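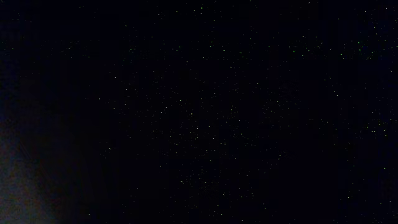
Figure 1.

3. What the diaries told us (and what they didn't)

So, on to the sleep diaries, which is the part of this project I've been itching to write up since January. We ended up with 287 usable diary nights from night-shift bakers in Drenthorpe and Kerr, and I read every single one of them myself, some of them with coffee spilled on the corner. Fergus Pollock did the coding with me. We disagreed a lot at the start, mostly over what counts as a nap, and I'll get to that.

3.1 Naps are a mess

The form asked people to write down "any sleep outside your main sleep." I thought that was clear. It wasn't! One baker wrote down a bus ride. Another had two main sleeps, one before lunch and one after dinner, and drew an arrow between them with a question mark. If you go by the rule in our first draft (the longest stretch wins, everything else is a nap), that person becomes a heavy napper, and I don't think they'd recognize themselves in that at all. Fergus wanted to keep the rule because it's simple and other people can repeat it. I wanted to go with whatever word the baker used. We went back and forth on it for weeks and finally kept both codes side by side, so Table 4 has 2 columns where a tidier paper would have one.

The two ways of coding mostly agree. Where they split is the Kerr bakery, where the shift starts earlier and people tend to break their sleep around school pickup. I'd be careful about reading too much into the Kerr numbers until somebody repeats this with a bigger group.

3.2 Curtains, phones, neighbors

We left a blank box at the bottom of each page for "anything that bothered you," and I'm so glad we did. Light came up far more often than I expected, and noise came up less. People who had moved into the newer apartments complained about thin blinds. Several had tacked blankets over the window. Phones were in there too, though usually it was somebody else's phone call and hardly ever the scrolling that we'd built a whole question around (that question, by the way, got skipped so often that we dropped it from the analysis).

Isla Forsyth, who ran the Drenthorpe visits, kept telling me to look at the trash pickup times, and she was right. On pickup mornings the diaries show shorter first sleeps on the streets nearest the depot. It's a small effect and I can't rule out that those homes differ in other ways, like rent, or kids, or dogs.

3.3 The Humonitz pages

A word on the Humonitz diaries. We used their printed booklet for the second half of the study, and it has 3 lines per day for notes where our own sheet had a big open box. People wrote less. I don't mean that they were bothered less, only that they had less room to say so, and I've tried not to compare the notes across the two versions. The sleep times themselves look fine either way.

We mailed 70 of the booklets out to Skernia as well, for the follow-up group. Those came back too late to be coded for this section and they're covered in section 5, where I also go through the dropouts and the bakers who switched to day shifts partway through.

Last updated 22nd June
14 shares
2 comments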